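El escritorio de los sábados

Durante años limpié mi mesa de trabajo como la limpia casi todo el mundo, pasando la manga del jersey por donde se veía la marca del café y dejando el resto para otro día. Fue Vy Diệp, que restaura muebles en un bajo diminuto y tiene una paciencia que yo no he conocido en nadie más, quien me convenció de dedicarle diez minutos a la semana. Diez minutos y un paño, nada más.
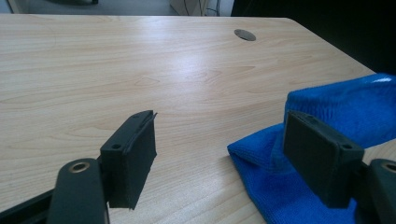 La madera clara, me explicó, es muy agradecida pero también muy chivata: el polvo se disimula bien y los cercos de las tazas, en cambio, aparecen en cuanto entra el sol de la tarde. Hay que vaciar la mesa del todo (¡también la lámpara!) y no ir esquivando cosas, que es lo que hacía yo. Y acordarse del pasacables, ese redondel donde acaban las migas de todas las meriendas desde mayo.

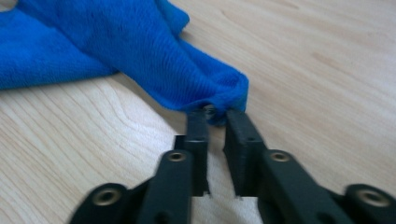

Con los paños cada cual tiene su religión. Fiachra Brennan, mi vecino de estudio, defiende las camisetas viejas de algodón y no hay quien lo mueva de ahí. Yo me he pasado a la microfibra, azul intenso, con esas rayitas en relieve que recogen el polvo en vez de pasearlo, y la uso apenas húmeda, siguiendo la veta - las ondas largas te van marcando el camino. Después, otra pasada en seco, y el paño a lavar sin suavizante.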